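Play kitchen

A play kitchen is a child-sized model of a household kitchen, made for pretend cooking, serving and washing up. It is one of the best-loved pieces of toy furniture, and it's easy to see why: a whole room's worth of doors, knobs and shelves fits against one wall!

Most have a countertop at a child's standing height, usually 40 to 50 cm, with an oven below and shelves above. Colours were once mostly bright primaries, but pale blues, greys and creams with metallic handles are now common. 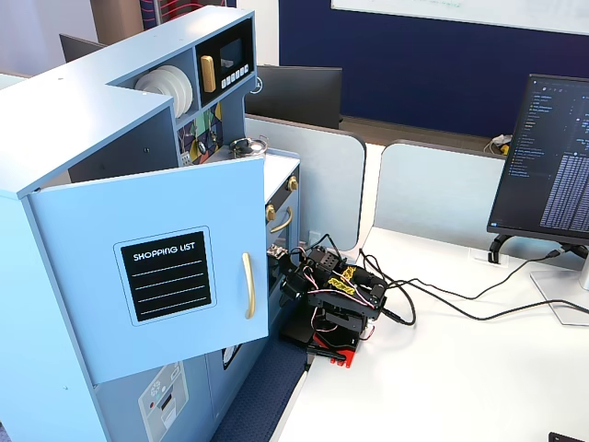
Light blue play kitchen with a toy microwave, an oven and a shopping list panel on the open door.

Writing panels are a lovely extra. A child who can't spell yet will happily fill a shopping list with squiggles, then march off to the "shops" with it. Small pots, plates and pretend food are often sold separately, and sets can run to 100 pieces.

Makers and ranges

Nirketti sells flat-packed wooden kitchens, while Prirnby is known for corner models. Stemum makes only the cookware.

See also: Dollhouse; Toy food; Pretend play

Last edited Aug 26, 2026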